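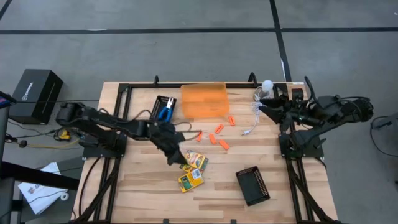

Home & Shop Builds > Arms and Grippers

Two arm sorting table, left arm keeps dragging its cable (long)

benchrat_nip
April 2018

ok so finally posting this. Two arms facing each other across a butcher block top, black rails down both sides and one along the back. Shared shop so I get the floor space as long as I keep inside the tape.

Job is dumb on purpose. Orange blocks go in the orange bin, pliers stay in the little basket, yellow packages go in the other basket, the one off by itself toward the front. Bulb and its cord are just there to be in the way. Left arm does blocks and pliers, right arm does the rest.

Problem. Left arm has a cable that loops out past the gripper and lies on the wood over by the blocks. On short moves fine. On a long reach toward the middle it sweeps whatever is near it and then the block isn't where the program thinks it is. Gripper closes on nothing. Happened 8 times out of 30 last night, all left arm.

Tried so far:
zip tie at the forearm (pulled tight at full reach, joint faulted)
slower moves (same thing but slower, lol)
starting the blocks farther back

Controller is the Suvon board, firmware stock. Any ideas that don't involve rebuilding the wrist?

kettlecorn
Nice table. Your slack is all at the wrong end. Bring the service loop back to the elbow and let the forearm run be just long enough for full reach. Elbow already sticks out past the side of the table so the loop has somewhere to hang that isn't on top of your parts

Esturwood_shop
^ this. We did same on ours. Spiral wrap from elbow to wrist, NOT zip ties. Zip ties pinch. Leave yourself 4 inches extra at the wrist roll or you'll be back here in a week

dremelhands
disagree w/ both. Elbow loop hanging off the side catches the rail on the way back in. Ask me how I know. Put a boom over the table, drop the cable from above, done. Bungee on it if you're fancy

kettlecorn
A boom over a table that small with two arms? The other arm will find it in a day

dremelhands
then set a keep out zone. it's one box in the config

kettlecorn
Keep out zone the right arm then has to plan around on every single move. For a cable. No

benchrat_nip
the right arm already has that thin loop arching up over it and it has never touched a thing, so I was kind of leaning boom. but yeah it stays mostly on its own side. Left one reaches way across to get at the packages when I run the handoff test

also can't drill the top, it's the shop's. whatever I add has to clamp

Pornard
Can we talk about the power cord. White cord from the bulb runs down into the same area as the blocks, plug sitting right next to them. You sure it's the gripper cable moving stuff and not the arm snagging that? Looks like an easy one to blame on the wrong wire

benchrat_nip
huh. not sure no. I only watched the one side

Pornard
Pull the bulb and cord off, run your 30 again, same block positions. If misses go away you saved yourself a weekend

oldservo
Agree with Pornard, change ONE thing. Everybody wants to bolt on a boom before they know what's wrong.

Also the floor on the left, tidy that up. That tangle by the yellow and black thing, I would not want to be the guy who trips on it with the arms live. Where is your e-stop?

benchrat_nip
e-stop is on a lead, I hold it. floor is on the list

oldservo
Mount it. Held e-stops get put down when you need two hands. Then you're reaching across a moving arm for it.

dremelhands
held is fine for a hobby arm, these things weigh nothing. you can stall it with your palm

oldservo
You can stall it with your palm until it's your finger between the elbow and the rail. Not going to argue it. Mount the button.

Esturwood_shop
+1 mount it. two if you can, one each side

tape_measure_tom
Different question, what are you using for block pickup? Look pretty small for those fingers. I had misses on little parts that I blamed on everything and it was fingertip slop. Kovačević style tips w/ a bit of rubber fixed it for me, printed them in 5 hours for the pair

benchrat_nip
stock fingers. blocks that are square to the gripper I almost never miss. The slanted ones are worse, now that you say it. Ugh so that's three suspects

tape_measure_tom
log the angle along with the miss. if they're all slanted blocks it's your tips or your approach angle, if it's random angles it's the cable

kettlecorn
Still the cable

benchrat_nip
ok ran it. Bulb and cord off the table, everything else same. 4 misses out of 30. So the cord was some of it — Pornard gets a beer. Of the 4 left, I saw the gripper cable bump the block on every one, angle didn't seem to matter

going to do the elbow loop w/ spiral wrap first, cheap and no clamps. If it catches on the rail dremelhands gets to say told you so

dremelhands
I'll wait

kettlecorn
Run it out over the elbow motor and not under. Under is how it catches

Esturwood_shop
what diameter wrap did you get? the skinny stuff pops off when the wrist rolls

benchrat_nip
whatever was in the drawer. half inch I think? will check tommorow. Nipon Yimyam on the shop board if anybody local has a spare mount for the stop button, the one I've got has a cracked tab

oldservo
Sent you a message, I have a mount.

tape_measure_tom
put the bulb back in once it's working btw. you want it to pass with the cord there

benchrat_nip
yeah that's the plan. cord back last, after the wrap and the button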